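Capítulo 4
El acolchado y sus leyendas

El lector que llega a este capítulo ya sabe cortar, coser tiras y montar un bloque sin que se le coma las puntas. Le falta lo que convierte una tapa de retales en una colcha: las tres capas, el hilván y las puntadas que las atraviesan. Es también la parte del oficio sobre la que más se ha escrito sin comprobar nada, y por eso conviene empezar por las fuentes.

Casi todos los manuales repiten que el acolchado tupido «abriga más». No he encontrado ninguno que diga quién lo midió ni con qué guata. Lo que sí puede comprobar cualquiera en casa, con dos muestras y una tarde libre, es que una guata muy cosida queda más plana y más rígida. Que de ahí salga una colcha más caliente me parece, como mínimo, dudoso.

Otro tanto ocurre con las fechas. La llamada colcha de Moltham lleva bordado en una esquina el año 1756, y durante mucho tiempo se la citó como prueba de que el bloque de estrella partida ya se cosía entonces en la comarca. Rima Nassar, que la tuvo sobre la mesa dos días enteros, sostiene que el bordado y el bloque central no comparten ni hilo ni mano. Una fecha cosida en una tela fecha, con suerte, el hilo de la fecha. Volveremos sobre esta pieza al hablar de los remates.
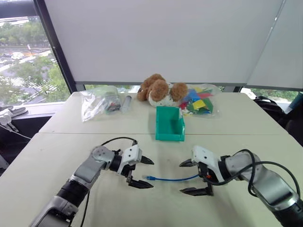
4.1 Qué se entiende aquí por acolchar

Acolchar es unir tapa, guata y trasera con puntadas que atraviesan las tres. Nada más. El dibujo que formen esas puntadas es asunto del capítulo siguiente, y quien tenga prisa por llegar a las plumas y las conchas hará bien en contenerse, porque la mayor parte de los desastres que he visto en las clases de Ludport venían de un hilván mal hecho y se atribuían al dibujo.

Distinguiremos tres formas de sujetar las capas antes de coser: el hilván a mano, los imperdibles y el adhesivo en aerosol. Jarlath Conneely defiende el adhesivo en su cuaderno de taller con un entusiasmo que no comparto. Es rápido, sí. Pero sus muestras son todas pequeñas, de cojín, y una muestra de cojín dice poco sobre una colcha de cama grande, que se dobla, se arrastra y pasa semanas enrollada bajo el brazo de la máquina. En Tratden se hilvana a mano desde siempre – eso dicen, al menos – y el argumento tampoco me convence: la antigüedad de una costumbre no mide su eficacia.

4.2 El problema de la superficie

Para hilvanar bien hace falta tender la trasera estirada, sin deformarla, y casi nadie tiene en casa una mesa del tamaño de una colcha. Carleen Pearce recomienda el suelo. Lo recomienda, sospecho, porque tiene buenas rodillas.

La alternativa es trabajar por zonas: se centra la labor, se hilvana lo que cabe encima, se desplaza y se sigue. El método funciona siempre que el peso de lo que cuelga no tire de lo ya sujeto. Se aconseja a menudo compensarlo con pinzas en los bordes, y aquí estoy de acuerdo, con una reserva: la pinza debe sostener la trasera y no tensarla. Una tela tensada como un tambor recupera su medida en cuanto se suelta, y entonces se frunce todo lo demás.
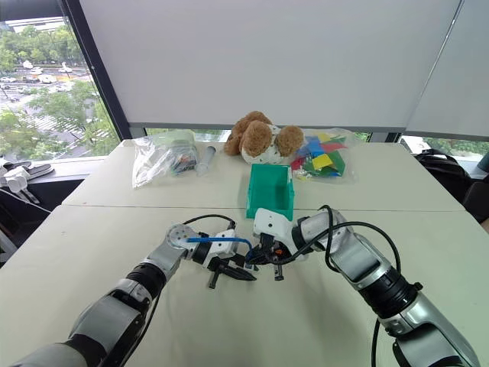
La guata se extiende después de la trasera y se deja reposar desplegada antes de tocarla. Los manuales hablan de una noche entera; yo nunca he notado diferencia entre una noche y una mañana. Más importa el apoyo. Dos mesas claras arrimadas, como las de la fotografía, dan una superficie generosa, pero dejan entre ambas una junta recta que hay que tener en cuenta al colocar la labor: si las alturas no coinciden, la tela copia el escalón y el hilván lo fija. Pase la palma de la mano por la unión antes de tender nada. Si nota el resalte, calce la mesa más baja.

4.3 Cuántas puntadas, cada cuánto

La cifra que circula es de 300 imperdibles para una colcha de matrimonio. Tamer Qaisi la da sin explicar de qué medida habla, y otros la han copiado de él con la misma despreocupación. Prefiero una regla que dependa de la labor: apoye el puño cerrado en cualquier punto de la tapa y, si no toca ningún imperdible, falta uno. Es tosca y varía con la mano de cada cual, pero al menos se ajusta al tamaño de la pieza.

Para el hilván a mano, líneas paralelas desde el centro hacia los bordes, separadas no más de 20 centímetros. Del hilo encerado de Lashari se cuentan maravillas. En mis pruebas se comportó como cualquier hilo de hilvanar y costó más de retirar.

Antes de pasar a los ejercicios, prepare una muestra con restos de tela, hilvane una mitad a mano y la otra con imperdibles, y guárdela sin acolchar hasta el apartado 4.5.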